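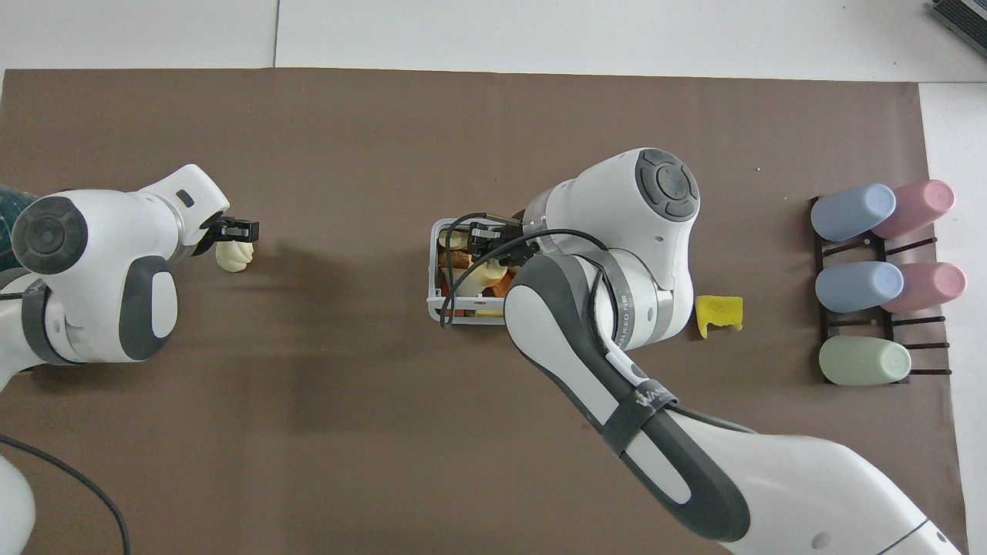 Cremefarben und gedreht wie ein kleines Gebäck, über braunem Papier.

Suche
Suchbegriff eingeben
Suchen

Vom Frühstückstisch in Drikham: Was wir uns in diesem Winter über Brötchen geschrieben haben

Liebe Freundinnen und Freunde des Briefkreises,

als Philomena Mulcahy uns im Herbst fragte, was man bei uns eigentlich zum Frühstück isst, habe ich ihr eine halbe Seite geantwortet und gedacht, damit sei die Sache erledigt. Inzwischen liegt hier neben mir ein Ordner, der nicht mehr richtig zugeht. Fast alle, die mit Drikham und Samport Briefe wechseln, haben sich irgendwann eingemischt, und weil so viele von Euch gefragt haben, was daraus geworden ist, erzähle ich es jetzt einmal der Reihe nach - oder wenigstens so gut der Reihe nach, wie ich es noch zusammenbekomme.

Angefangen hat es mit dem Wort Brötchen. Philomena wollte wissen, ob das nun ein kleines Brot sei oder etwas ganz Eigenes, und ich habe ihr geschrieben, dass man darüber bei uns schon am eigenen Küchentisch streiten kann. Meine Mutter kam aus Franken und sagte Weckla, mein Mann sagt Schrippe, obwohl er seit Jahrzehnten nicht mehr in Berlin wohnt, und die Kinder haben sich für Semmel entschieden, vermutlich um uns beide zu ärgern. Das hat ihr so gut gefallen, dass sie den Brief an ihre Nachbarn Ciarán und Declan Duggan weitergegeben hat. Die beiden Brüder haben uns dann einen wunderbar langen Bericht über das Sodabrot ihrer Großmutter geschickt, die nie etwas abgewogen hat und das Mehl mit einer Tasse ohne Henkel aus dem Sack holte. Die Tasse gibt es noch. Declan schreibt, sie stehe bei ihm auf der Fensterbank und es dürfe niemand daraus trinken.

Gebacken habe ich das Sodabrot natürlich sofort. Beim ersten Mal war ich zu gründlich, ich habe geknetet, wie ich es beim Hefeteig gelernt habe, und heraus kam etwas, mit dem man einen Nagel hätte einschlagen können. Ciarán hat mir daraufhin freundlich, aber bestimmt geschrieben, ich solle die Finger davon lassen: Mehl, Natron, Salz und Buttermilch nur eben zusammenbringen, ein Kreuz hineinschneiden und ab in den Ofen. So ist es dann auch wirklich gut geworden, mit einer Kruste, die beim Schneiden kracht, und am besten schmeckt es noch lauwarm mit viel zu viel Butter (mein Mann nimmt Pflaumenmus dazu, das habe ich den Brüdern lieber nicht geschrieben).

Aus Samport meldete sich kurz darauf Britt-Marie Strand, die findet, dass wir alle zusammen zu wenig Kardamom verwenden. Sie hat uns erklärt, wie sie ihre Knoten formt: den Teig ausrollen, mit Butter, Zucker und frisch gestoßenem Kardamom bestreichen, zusammenklappen, in Streifen schneiden, jeden Streifen ein paarmal verdrehen und dann um zwei Finger wickeln. Das Ende wird unten hineingesteckt. Ich habe ihre Anleitung dreimal gelesen und es trotzdem erst verstanden, als ich mit einem Wollfaden geübt habe. Wer es versuchen möchte: Die Kapseln bitte wirklich selbst öffnen und die Samen im Mörser zerstoßen, das fertige Pulver aus dem Tütchen riecht dagegen nach fast nichts. Und lasst die Knoten nach dem Formen noch einmal zugedeckt stehen, bis sie sich weich anfühlen, auch wenn die Familie schon um den Ofen herumschleicht.

Akash Sachdeva, der in Breston wohnt und den viele von Euch noch von unserem Sommerfest kennen, hat sich lange zurückgehalten und dann geschrieben, er verstehe die ganze Aufregung um den Ofen nicht. Bei ihm zu Hause kommt morgens Paratha aus der Pfanne, am liebsten mit Kartoffeln gefüllt und mit Joghurt und scharf eingelegter Mango daneben. Seitdem mache ich das auch, zumindest wenn gekochte Kartoffeln vom Vortag übrig sind. Meine werden allerdings nie rund.

Nun zum praktischen Teil. Aus all den Briefen soll ein Heft werden, das den Arbeitstitel »Guten Morgen, Drikham« trägt. Die Druckerei Lenihan hat uns ein Angebot über 2.665 Euro gemacht, und darin ist die Fadenheftung enthalten, die wir uns so gewünscht haben, damit das Heft beim Backen offen liegen bleibt. Erscheinen soll es im Mai. Einsendungen nehme ich noch bis zum 26. Februar 2022 an, gern handschriftlich, ich tippe alles ab. Bitte schreibt nicht nur das Rezept auf, sondern auch, von wem Ihr es habt und wann es bei Euch auf den Tisch kommt. Die Geschichten lese ich nämlich fast lieber als die Zutatenlisten. Mehr als vier Seiten sollten es pro Beitrag bitte nicht werden, und das sage ausgerechnet ich.

Besonders freuen würde ich mich über etwas mit Roggen, da klafft noch eine Lücke, und über alles, was man aus altem Brot machen kann. Arme Ritter haben wir schon, und zwar in zwei Fassungen, die sich beim Zimt nicht einig sind. Wir drucken beide.

Philomena lässt Euch alle grüßen. Sie hat ihr erstes Roggenmischbrot angesetzt und fragt, ob der Sauerteig im Flur stehen darf, dort sei es am wärmsten. Wer damit Erfahrung hat, schreibt ihr bitte direkt, die Adresse bekommt Ihr wie immer von mir.

Herzlich
Eure Redaktion des Briefkreises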